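Can a robot do my chores yet? A progress report from the laundry pile

So I've been reading about home robots again. This happens to me every year or so, usually when the laundry has gotten away from me, and this time it had really gotten away from me. I had a basket on the stairs, a basket in the hall, and a third thing I was calling a basket that was just the bathtub.

Regular readers will remember that back in the spring I wrote a long and slightly embarrassing post about how we'd all have a machine folding our shirts by the time my dishwasher died. My dishwasher died in April. I replaced it with another dishwasher. I'm still folding the shirts.

But I did want to check in properly, because the comments on that post were great (and long! one of you wrote more than I did) and they split pretty evenly into people who think it's all smoke and people who have already cleared a corner of the kitchen for the thing. I'm somewhere in the middle and I wobble.

Let's start with what machines in my house do now. I have a Tinow floor vacuum, the round kind, bought on sale for $432, which felt like a lot and still does. It's good at floors. It's bad at the fringe on the living room rug, at phone chargers, and at the one chair with the low crossbar, where it goes in and thinks about its life until I come and get it. I love it anyway. My floors are cleaner than they've ever been, and I'd buy another one tomorrow. What I notice, though, is that I now do a new chore, which is picking everything up off the floor before the vacuum runs. It takes me maybe as long as sweeping used to. I'm not sure how to score that.

Then there's the washer and the dryer, which are robots if you squint. My grandmother would have called them that. You put dirty things in a box and push a button, and an hour later the hard part is done. We stopped calling them robots once they worked, and I suspect the same thing will happen to whatever comes next.

The gap is everything between the boxes. Getting the clothes off the floor and into the washer, moving the wet heap over, pulling the warm heap out, finding the sock that's stuck inside the duvet cover, and then the folding, and then the putting away. (The putting away is the worst part. I will fold for an hour with a podcast on, but carrying the stacks upstairs feels like an insult.) There's no box for any of that.

Why is it so hard? I spent most of a Thursday evening reading up on this when I should have been doing something with the bathtub. The short version, as far as a person with no engineering background can tell it, is that cloth is terrible. A mug is the same shape every time you look at it. A T-shirt is a different shape every single time. It can be inside out, or wadded, or have one sleeve pulled through the neck, and there's no one picture of "shirt" you can hand a machine and say go find that. You and I fix this without thinking. We grab any old bit, shake it, find a shoulder seam by feel, and we're off. I tried doing it with oven mitts on and my eyes half closed, as an experiment, and I folded one towel and gave up on a hoodie.

Fingers matter more than I'd figured, too. Most of the arms I read about have a gripper with two sides that close, like tongs. Think about how often you use more than that when you fold a fitted sheet! (I can't fold a fitted sheet. I'm just saying I use all my fingers while failing.) Picking up a single layer of thin fabric off a flat table is a big deal for tongs. Get too much and you lift the whole pile, get too little and you've pinched air.

And the real world is never just the laundry. Nobody's folding surface is clear. Mine has mail on it, and a tape measure, and usually one shoe for reasons I can't explain. A machine that folds beautifully on a bare table has to cope with all of that or else I'm back to doing the picking-up chore first, same as with the vacuum.

Speaking of pre-chores, I went to see the other side of this a while back, when I got a walk around the packing floor at Radebe. They ship kitchen goods and I'd been nagging a friend there for a tour. I expected it to be wall-to-wall machines and it really wasn't. There were belts, and there was a big caged arm stacking cartons onto pallets, and it was hypnotic, I could have stood there all day. The cartons were all one size. Right next to it was a table where people were wrapping odd-shaped things in paper by hand, gravy boats and colanders and so on, and that table was busy. I asked if the arm would take over the wrapping someday and got a very polite shrug. The line does 526 cartons on a good shift, I was told, and the bottleneck is the paper.

I keep coming back to that table. The big strong arm got the job that looks hard to us, heaving boxes all day, and the people got the job that looks easy. Wrapping a gravy boat takes judgment. So does a sweater, if you think about it, particularly one that's a bit stretched out and that you're pretending isn't.

Okay, but I promised a progress report and I've been gloomy for ages, so let me be fair. Things have moved. When I first got interested, the folding demos I found were sped up so much that the shadows jumped around. Now a lot of the clips run at normal speed, or say clearly when they don't, and the arms recover when something slips, which I find weirdly moving. They drop a corner, they go back for it. I watched one from a small outfit called Enen where the arm missed a washcloth 3 times and then got it, and I said "yes!" out loud in my kitchen.
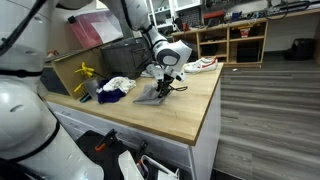
Could a robot take over the laundry in an ordinary home this year? For most homes it's still too early, because the folding is slow, and somebody has to stay close by to sort out the tangles.

I know that's a let-down if you were hoping to cancel your weekend with the ironing board. But I'd put folding towels pretty near the front of the line. Towels are rectangles, they forgive a lot, and if one comes out a little crooked it's still going in the closet. After that I'd guess washcloths, napkins, pillowcases. Then T-shirts. Then a long, long wait, and then my fitted sheets, which I will personally drive to the factory.

There's also the money. The one price I found for a home arm setup, from Orkadau, was "contact us," and in my experience a thing that costs "contact us" doesn't fit between the dryer and the wall in either sense. I'd want to rent one for a month first. I'd want to know how loud it is, and whether it minds cat hair, and what it does when a kid's marble rolls out of a pocket. If any of you have had one in the house, even for a trial, please write in, I'll read every word.

For now I've settled on two changes, both very low tech. I stopped matching socks and just bought a whole bunch of identical ones, so they go in the drawer in a heap. And I moved the towels to a shelf right by the dryer – no stairs, no stacks, no insult. That has saved me more time than any gadget I've owned, vacuum included, and it cost me one shelf bracket and a bit of swearing.

The bathtub is empty again, by the way. Mostly. There's a bath mat in there that I haven't decided about.

Next time I want to get into dishes, since a bunch of you asked about loading and unloading, and I have strong opinions on where the forks go.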